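Skukwood revises rental screening rules for newcomer households

13 Dec 2025

The Skukwood Housing Office has published a revised screening standard for rental units leased under its newcomer placement program. The standard takes effect in January and applies to 717 units held by private owners who have signed a participation agreement with the city. It replaces the credit score test used until now with a review of current income, rental references and, where neither is available, a written guarantee from a sponsoring agency.

Under the existing standard, an applicant without a domestic credit file was recorded as "incomplete" and placed behind applicants with a full file, whatever the date of application. The office reviewed its closed files this fall and found 116 applications from refugee and other newcomer households that had been marked incomplete for this reason alone. Of those, 14 led to a lease. The remaining applicants withdrew, found housing elsewhere or let the application expire.

"The credit field was built as a required field, and the form had no way to record that a person had no file," said Wenche Boström, who manages program rules at the office. "A missing score was processed the same way as a missing signature. The new form separates the two."

The revised form has three possible entries for credit history: file available, file not available, and file disputed. Only the last requires a supporting document. An application with the entry "file not available" keeps its original submission date and moves directly to income review. Owners may still request a credit report where a file exists, but may not use the absence of one as a ground for refusal.

Income is to be counted from all lawful sources, including settlement assistance, disability benefits and wages paid to any adult named on the lease. Time-limited assistance counts in full if at least six months remain on the date of application. If less time remains, the applicant may add a guarantee from a registered agency covering up to two months' rent. 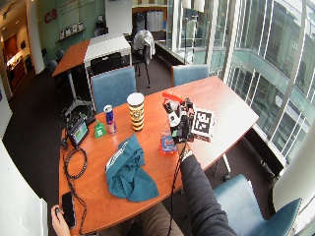
At a wooden table next to a floor-to-ceiling window.

The rules on disability-related requests have also been rewritten. A request for a ground-floor unit, a grab bar, a visual door alert or a similar change may be made at any stage and is recorded on a separate sheet that is not sent to the owner before a conditional offer has been issued. The owner then has ten business days to respond in writing. A refusal must state the reason and the estimated cost of the change requested, and must be copied to the office.

Munow, a settlement agency that submitted comments on the draft, had asked for the sheet to be withheld until the lease was signed. The office did not adopt that proposal, stating that some units cannot be modified and that an applicant should know this before giving notice on a current home.

"We can work with the conditional offer as the trigger point," said Jhair Betancur, a housing caseworker at Munow. "Our concern is the ten days. A family in temporary lodging may have to pay for that period, and the standard does not say who covers it."

Cárdenas Property Management, which leases 128 of the participating units, said it would apply the new form to every application received after the effective date. Leidy Cárdenas, the company's director, said the income calculation was clearer than before but that owners would need a fixed contact at each guarantor agency. "If a guarantee is called on, we have to know which desk handles it," she said. The office plans to publish a contact list with the final form.

Applications will continue to be filed through the Flivow portal or on paper at the office's service counter. The portal will carry the form in nine languages. Interpreted appointments can be booked for applicants who read none of them, and the appointment request will hold the applicant's place in line for fifteen business days.

Applications that are open on the effective date will be converted by staff, and applicants do not have to file again. Those recorded as incomplete only because of a missing credit score will be restored to their original date. Expired applications will not be reopened automatically, but an applicant may ask for reinstatement in writing within 90 days. The request must give the file number or, if it is not known, the full name and date of birth of the main applicant.

A decision made under the revised standard may be appealed to the program's review officer, Cristian Paucar, within thirty days of the date on the notice. Filing an appeal does not prevent an applicant from bringing a discrimination complaint elsewhere, and the two procedures have separate deadlines.

Reporting by Dede Atinga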